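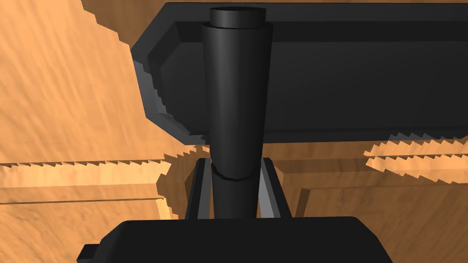

Lovomeck Opens Simulated House for Collecting Robot Examples

Lovomeck said on Friday that it has started to gather training examples inside a simulated house, where a two-armed robot is driven by human operators from their desks. The examples will be used to teach a learning system called Talpur, which should later choose the movements of the arms without a person.

The collection began in June with 20 operators. Until now they have saved 1,065 examples, and each of them contains the views from the robot together with the commands of the operator.

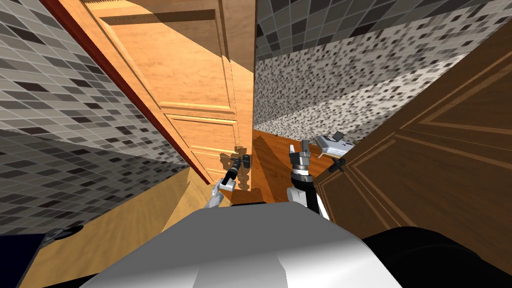 Two wooden doors in the simulated house, with the robot's arms reaching forward.

The company rents its simulation software from Dreltton. According to Lovomeck, an operator needs 5 hours of practice before the first recording is accepted – mostly to learn how to turn the wrist without losing sight of the fingers. Failed attempts are also saved, but in a separate set.

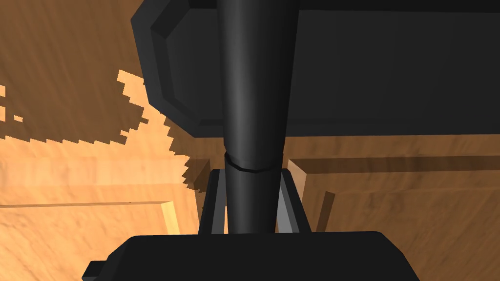
A view over the gripper, between wooden surfaces.

Lighting and floor materials can be changed between sessions. Lovomeck plans to prepare 40 rooms in this way, and a part of them will be kept out of the training, so that Talpur can be tested in places it has not met before.
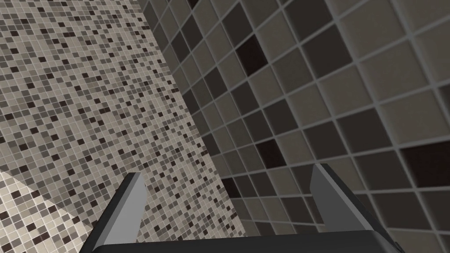
Soltemeck, which has tried the first set of examples, said it would like to see more recordings made by beginners, as the experienced operators move in a very similar manner. Lovomeck answered that new operators will join after the summer.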